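Home and Laundry Forum > Washing and Drying > Hard water and stiff towels, is a softener the only answer?

Re: Hard water and stiff towels, is a softener the only answer?
Posted by marenka_k

Good evening to all. I apologize in advance for my English, I write slowly but I try to be exact.

We moved to Laton in October, and since then our bath towels have become stiff. In the old apartment in Travatwood they were soft for years with the same detergent and the same line drying. I have asked the water company here and they told me the hardness is 217 parts per million. In Travatwood it was 173, so that was not soft water either, and I am surprised that the difference can be felt so much with the hand.

The washing machine is a Drokberg front loader, it came with the house. I wash towels at the warm setting with powder, one full cap of fabric softener, and I hang them indoors on a rack. We have no dryer and no place for one.

A salesman visited us and offered a whole-house water softener for 3000 dollars with installation. My husband says yes. I say that it is a lot of money for towels. Before we decide, I would like to know what other people in hard water areas do.
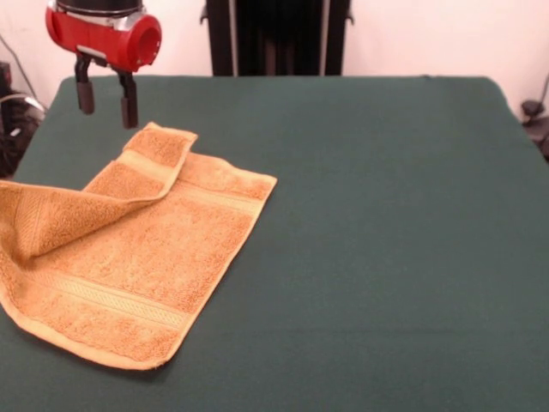

A golden-orange terry towel, one corner folded back.

Thank you for reading.

Re: Hard water and stiff towels, is a softener the only answer?
Posted by pegbasket

Welcome! First thing I would do is stop the fabric softener. It puts a coating on the loops, and the coating holds on to whatever detergent did not rinse out. We had towels like cardboard until I gave it up. Put half a cup of white vinegar in the softener drawer instead, wash once with no detergent at all, and see what you get.

And never mix vinegar with bleach, in case you use bleach on whites.

Re: Hard water and stiff towels, is a softener the only answer?
Posted by H. Prendergast

I have to disagree with the vinegar. Every wash with vinegar is hard on the rubber door seal, and in a front loader the seal is the expensive part. I replaced one in my mother's machine and I would not like to do it again. Once in a while, fine. As a habit, no.

What I use is washing soda, two spoons directly in the drum before the towels. It ties up the calcium so the detergent can do its work. Powder detergent for hard water already has some of this in it, but the amount on the box is often for medium water. Look at the dosing table on the back, there should be a separate column for hard.

Hemi Prendergast

Re: Hard water and stiff towels, is a softener the only answer?
Posted by pegbasket

I have used vinegar in the same front loader for six years and the seal is fine. Half a cup in a whole rinse is very diluted. But I agree about the dosing table, I was reading the wrong column for a long time.

Re: Hard water and stiff towels, is a softener the only answer?
Posted by old_mangle

You are both talking about the water, and I think it is mostly the drying. A towel which hangs without any movement in a closed room will dry stiff, even in soft water. The loops lie flat and stay like this. When I hang mine, I hold the short side and shake it hard, ten times or so, and I do it again when it comes off the rack. My neighbors think I am angry with my towels.

Question for marenka_k: in Travatwood, did you hang them outside? Wind does the same work as shaking.

Re: Hard water and stiff towels, is a softener the only answer?
Posted by marenka_k

Thank you, these are very useful answers. Yes, old_mangle, in Travatwood we had a balcony and it was always windy there. I did not think of this at all. I compared only the water.

I have also looked at the detergent box. There is a column for hard water and I was using the medium one, so I was giving too little powder and too much fabric softener. My plan for now is this:

1. One hot wash of all bath towels with washing soda and no detergent.
2. After that, powder by the hard water column, and no fabric softener.
3. Shaking before and after the rack, and the window open if it does not rain.

I will not use vinegar yet. I understand both opinions, but the machine is not new and I prefer to be careful with the seal.

One more thing which I forgot to ask — is it better to fold towels immediately, or to leave them flat for some time? My mother left them on a table overnight before they went into the cupboard, and I never asked her why.

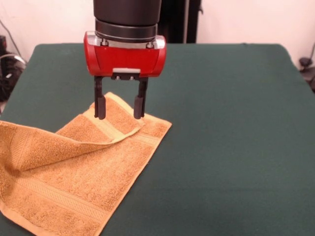 Re: Hard water and stiff towels, is a softener the only answer?
Posted by old_mangle

Overnight on a table is so they are dry all the way through, especially the hems. A hem feels dry long before it is, and then the whole pile smells. I do the same. Folding has no effect on softness as far as I know.

Re: Hard water and stiff towels, is a softener the only answer?
Posted by H. Prendergast

On the 3000 dollars: do not buy it for towels, but do not forget the kettle, the shower head and the water heater either. At 217 you will see scale on all of them. Ask for a second offer, and ask what the salt costs per year, because the salesman usually leaves this out. I paid much less than that for mine, but I already had the pipes in a good place.

Re: Hard water and stiff towels, is a softener the only answer?
Posted by marenka_k

The salesman did not say anything about salt. I will call him tomorrow and ask, and I will write here again after the second round of washing.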